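동아리 로봇팔 게시판 > 빈피킹 과제 진행 상황
글쓴이: 제어반지각생
작성일: 18/01/2019

빈피킹 과제 중간 정리 올립니다. 지난번에 "학부생 과제로 되겠냐"는 댓글이 많아서 숫자부터 적습니다.

11월부터 지금까지 집기 시도 677회, 그중 성공 409회입니다. 성공 기준은 블록을 들어서 통 밖으로 옮겨 놓는 것까지로 잡았고, 들다가 떨어뜨린 건 전부 실패로 쳤습니다. 블록은 빨간색하고 초록색 두 가지만 쓰고, 통은 클램프로 고정했습니다. 처음에 고정 안 하고 돌렸다가 그리퍼가 벽을 밀 때마다 통이 같이 밀려서 좌표를 다시 잡느라 하루를 날렸습니다.

실패는 크게 두 종류입니다. 블록이 벽 옆에 붙어 있을 때 손가락이 들어갈 틈이 없는 경우, 그리고 블록끼리 겹쳐 있을 때 위엣것만 집으려다 아래 것까지 건드리는 경우입니다.

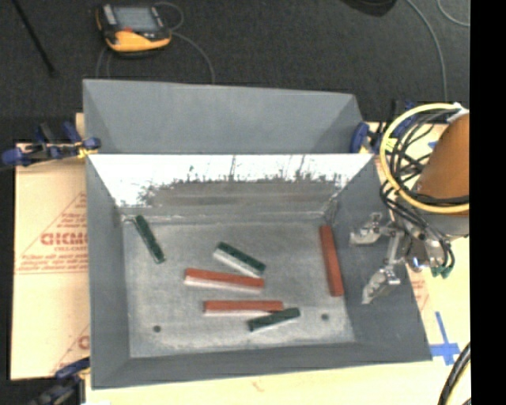 그래서 다음 주부터는 집는 순서를 바꿔 볼 생각입니다. 지금은 인식 점수가 높은 블록부터 집는데, 겹친 것 중 위에 있는 것을 먼저 치우고 벽 쪽은 마지막으로 미루는 방식입니다. 의견 주시면 반영하겠습니다. 비판도 괜찮습니다.

댓글

나사빠진토크
비판 괜찮다고 하셨으니 씁니다. 677번 중 409번이면 열 번에 네 번은 실패라는 얘기인데 이걸 "진행 상황"이라고 부를 수 있는지 모르겠네요. 블록 색도 두 가지뿐이고 모양도 다 직육면체잖아요. 이 조건이면 더 나와야 정상입니다.

제어반지각생
초반 시도까지 전부 합친 숫자라 그렇습니다. 통 고정하기 전 것도 들어 있어요.

나사빠진토크
그럼 고정 전후를 나눠서 올리셔야죠. 합쳐 놓으면 좋아진 건지 나빠진 건지 읽는 사람이 알 방법이 없습니다. 작년 Clindurstead 대회 나간 팀도 똑같이 합산 수치만 발표했다가 심사 때 질문 하나에 막혔어요. 발표 자료 만들기 전에 고치세요.

은색빛번짐
저는 수치보다 통이 더 걱정됩니다. 안쪽 벽에 빛이 허옇게 반사되는데 저 상태로 색 기준 분리를 하면 경계가 제대로 나오나요? 바닥도 얼룩덜룩하고 긁힌 데가 많아서 테두리 검출이 헷갈릴 것 같은데요. 초록 블록은 색이 어두워서 더 그렇고요.

제어반지각생
맞습니다. 어두운 초록이 빨강보다 놓치는 경우가 많습니다. 색깔별 성공률은 따로 기록을 안 해서 지금은 느낌으로만 말씀드릴 수 있습니다.

나사빠진토크
느낌이라니요. 기록을 하세요.

petkov_m
Mirsad Petkov입니다. 한국어 서툴러도 이해해 주세요. 저는 나사빠진토크 님 의견에 반만 동의합니다. 성공률이 낮은 것은 큰 문제가 아닙니다. 우리 조는 블록을 손으로 예쁘게 놓고 시험했고 14번 연속 성공했습니다. 그런데 쏟아부으니까 바로 무너졌습니다. 여기처럼 흩어진 상태로 하는 쪽이 숫자는 나빠도 배울 것이 많습니다.

나사빠진토크
흩어 놓는 건 좋은데 매번 어떻게 흩어 놓는지가 안 적혀 있어요. 사람이 손으로 뿌리면 무의식중에 집기 쉬운 배치가 됩니다. 다른 사람이 똑같이 해 볼 수 없으면 실험이라고 하기 어렵죠.

제어반지각생
조원 셋이 돌아가면서 뿌립니다. 방법은 정해 둔 게 없는데, 이건 제가 봐도 약한 부분이네요. 컵에 담아서 같은 높이에서 쏟는 걸로 통일하겠습니다.

은색빛번짐
순서 바꾸는 것도 저는 반대합니다. 벽 쪽을 마지막으로 미룬다고 벽에 붙은 블록이 집기 쉬워지지는 않아요. 한 판이 끝날 때 안 집히는 것만 남겠죠. 차라리 손가락 각도를 틀어서 들어가는 걸 먼저 시험해 보세요. 통이 위로 갈수록 벌어지는 모양이니까 벽 기울기에 맞춰서 접근하면 틈이 조금은 생길 겁니다.

petkov_m
각도를 바꾸면 이번에는 호스하고 케이블이 통 테두리에 걸릴 수 있습니다. 우리 조는 그것 때문에 3일 고생했습니다. 먼저 느린 속도로 빈 통에서 해 보세요.

은색빛번짐
그건 케이블 정리를 다시 하면 되는 문제 같은데요. 각도를 포기할 이유는 아니라고 봅니다.

petkov_m
정리해도 손목이 돌면 또 걸립니다. 해 보고 말씀하시면 좋겠습니다.

제어반지각생
두 분 말씀 다 해 보겠습니다. 순서 변경이랑 각도 변경을 한꺼번에 넣으면 뭐가 효과인지 모르니까 각도부터 하겠습니다.

나사빠진토크
그 전에 지금 설정 그대로 기준치부터 다시 재세요. 통 고정하고, 컵으로 쏟고, 색깔별로 적어서요. 그거 없이 바꾸면 다음 글에도 제가 똑같은 댓글 답니다.

제어반지각생
네, 기준치 먼저 재고 표로 올리겠습니다. 고정 전 기록은 빼겠습니다.

나사빠진토크
빼지 말고 따로 적으세요.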